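The Inspector of Toys

The letter from Mandmont said the inspector would come on Thursday, and that the sorting room should look as if sorting happened in it.

Adhiambo Mbwambo read this twice. She had run the sorting room at Dilonholm for 11 years and had been under the impression that sorting did happen in it. Toys came in through one door, were put in the right place, and left by the other. Now and then one came back, and she took it personally.

"They want boxes," said Rashidi, who had read the letter over her shoulder and was eating a pear.

"We've got boxes."

"Coloured ones. Page 4. Pink for Sturdy, blue for Doubtful, yellow for Other."

"What's Other?"

He turned the page over. The back was blank. "Other," he said.

So the boxes were found, with a round hole in each, and the green cloths came out of the cupboard where they had been waiting for a funeral or a whist drive. Adhiambo spread them over the tables and pulled out the worst of the creases. Then she tipped the morning's delivery into the big metal tray and looked at it for a while, the way you look at relatives.
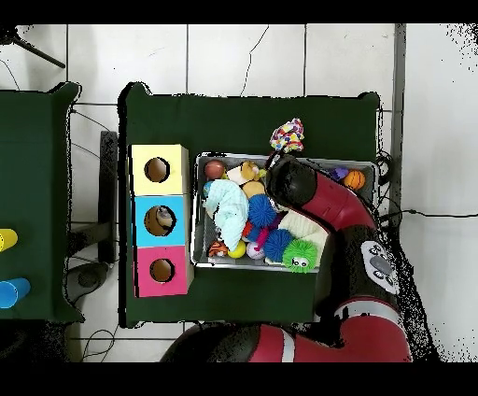 "The tiger's Sturdy," said Rashidi.

"The tiger's been Sturdy since before you were hired. It's the green one I'm worried about."

The green one looked back at her. It had the eyes for it. It was covered in spikes and had the expression of somebody who has walked into the wrong meeting and decided to stay. The two blue ones had spikes as well, but no face, and she found them much easier to deal with.

"Doubtful," said Rashidi.

"On what grounds?"

"It's making me doubtful."

She wrote that down. The form had a space for grounds and she had never known what to put in it.

The inspector arrived at 11, a thin man from the Pundudard office with a cold and a folder. He walked along the tables. He bent over the yellow box and peered into the hole, then straightened up and peered at Adhiambo.

"And what goes in here?"

"Other," she said.

He nodded slowly and made a tick. He had clearly been afraid she would ask him.

It took him 13 minutes to do the whole room. At the tray he stopped and blew his nose, and his hand went out, quite by itself as far as she could tell, and squeezed the green ball. He squeezed it again. Then he put it back, facing the other way, and asked where he should sign.

"He's left his pen," said Rashidi, once the car had gone.

Adhiambo turned the green ball round again so it could see the door. She dropped the pen in the yellow box and went to put the kettle on.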